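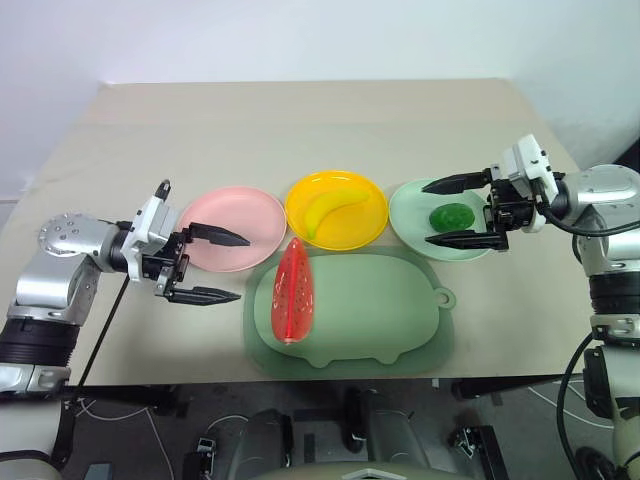

Three plastic plates, a green cutting board and a few pieces of toy produce on a beige tabletop.

Play food: what cleaning it needs, and what it doesn't

I have read a lot of advice on washing toy fruit and vegetables, and most of it was written by people selling something. There are sprays for it. There are wipes for it, at a price that works out higher than the banana. I've tried a couple over the years and ended up back at the sink with dish soap.

Start with plates. Plain plastic ones are the easy part, and I wash them with the supper dishes. The top rack of the dishwasher is fine if the maker says so, and if you've lost the packaging (who keeps it?) wash by hand. I put a set through on the hot cycle once and two came out with a wobble. They still wobble.

Toy fruit is where people go wrong. Anything hollow will take in water through a seam or a pinhole, and then you have a lemon that sloshes. Don't soak it. Wipe it with a soapy cloth, wipe again with a clean damp one, and stand it on a towel overnight. Squeeze each piece over the sink before you start. If gray water comes out, throw it away. I know there's a trick with vinegar and a syringe, and I don't believe in it.

Bumpy skins hold grime that a cloth slides right over. An old soft toothbrush gets it in a minute. Go easy on painted pieces, especially the cheaper ones, where the color comes off on the bristles.

Does any of it need disinfecting? After a stomach bug, yes, with whatever you trust and a proper rinse. The rest of the time I doubt it. Bernadette Mallet, my neighbor, does hers every night and her kids catch the same colds mine do.

On storage I'm even less convinced. The divided bins look wonderful for up to 13 minutes. One open tub for the food, plates stacked next to it, board stood on its edge behind. Lids only slow down the putting away, and a lid on damp toys is how you get the smell.

One trick I did come around to is sorting by plate color - yellow things on the yellow plate, and so on down the row. I thought it was a bit precious when I first read it. But it does get the pieces off the floor and onto the table, and you find out fast which ones are missing. Ours are usually under the radiator.

If a cutting board has deep scratches, scrub along them with baking soda and a little water. Stains from markers mostly stay. I've stopped trying.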